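Speaker notes, methods session, Jun 4, 2021
Lewis MacKinnon, Provholm lab

Slide 1. Say hello. Do not apologize for the flowers. The method is called Asen, and it decides when a policy should stop and replan. Waweru is the baseline. Pause for water. 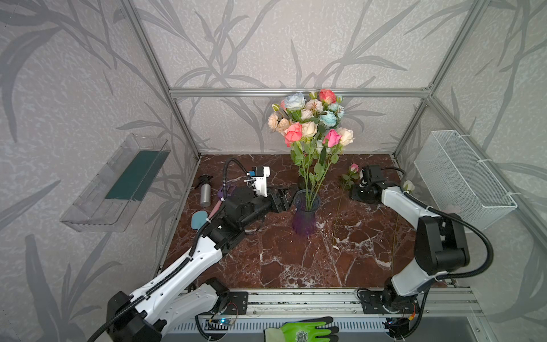

Our claim is that replanning should follow contact risk, and a fixed clock is a lousy stand-in for it. Waweru replans on the clock no matter what. Asen replans when its own forecasts start to disagree, and they disagree most near clutter. With a gripper's fingers at the rim of a vase that full of artificial blooms, every forecast has its own opinion about which leaf gets bumped. Wait for the laugh. If none, move on.

Slide 2. Explain the disagreement score slowly. Last September I did it fast and got 47 minutes of questions.
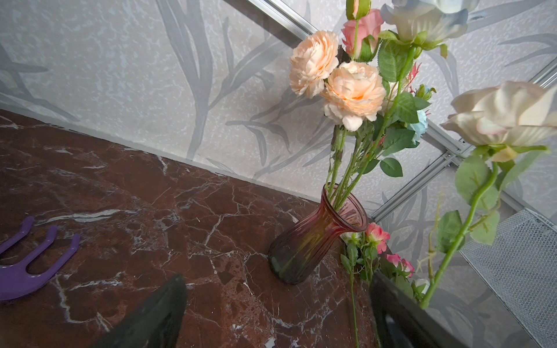 Wrist view: both gripper fingers, the ribbed vase, peach roses.

Slide 3. Results. Asen finished 76 percent of trials on the Cimero task set. Waweru finished about half. Say "about" out loud, the reviewers did.
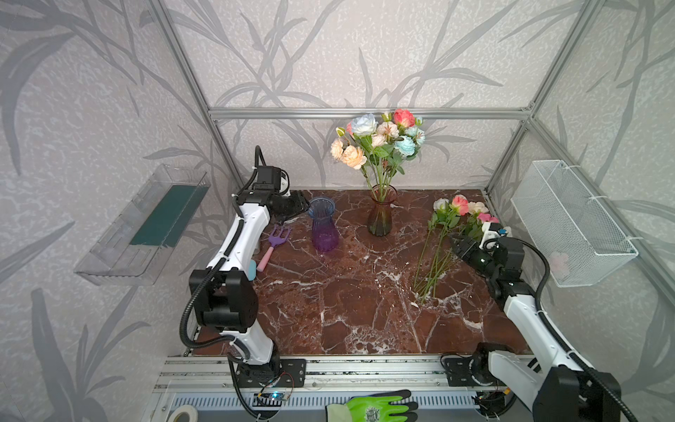 Most of the gain comes from 2 of the task families. Admit this before the man in the front row does. The ablation is on the backup slide, with 3 seeds, and yes, we wanted more.

Slide 4. Thanks, link, questions. Repeat each question into the mic.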